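Estton council ethics complaint - timing and procedure
Local Government board, 9 replies

tallyclerk_40
The complaint against the Collet ward member was filed in March, two weeks before nominations closed. The allegation is that she voted on the Sterkar depot lease while holding a paid advisory position with the company. Her side calls the timing political. I think the timing has no bearing on whether the vote was improper. The charter sets no blackout period for complaints.

southbank_voter
The charter sets no blackout period, but it does set a filing window after the conduct, and the lease vote was well inside it the whole time. Whoever filed had months to do it. You can say the complaint is valid and still say the date was picked.

tallyclerk_40
Picked or not, the ethics officer has to rule on the form as submitted. Motive isn't a field on the form.

ordinance9
Has anyone read the disclosure itself? She listed Sterkar under "other interests" with a value below 2,000. The rule requires recusal at 2,000 and above, per calendar year. If the fee was split across two years, both parts could fall under the line. That is a drafting problem in the rule. 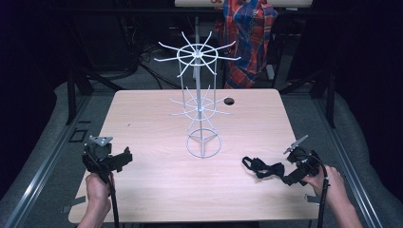

ordinance9
Second point, on the campaign side. The Tundis neighborhood association is selling buttons and key tags for her opponent at its table, and people on the other thread are calling that an undeclared contribution. It depends on who keeps the money. A white wire rack with two tiers of hooks and nothing hanging on it is not a contribution of any size. Stock sold at cost isn't one either under the county guide. Proceeds passed to the campaign are, and they go on the next report.

quorum_call
Disagree on the stock. If the association paid for printing and sells at cost, the campaign still gets the advertising. Our county treats that as in-kind once it is coordinated with the candidate.

ordinance9
Once it is coordinated, yes. I haven't seen evidence of coordination. If you have it, post it.

southbank_voter
The association president sits on the opponent's finance team. Draw your own conclusion.

tallyclerk_40
An overlap in membership is grounds for asking - it doesn't establish coordination. Same standard I would apply to the lease vote.

quorum_call
Fine, then I'll ask. Records request for the button order goes in tomorrow morning. I'll post the response in this thread when I get it.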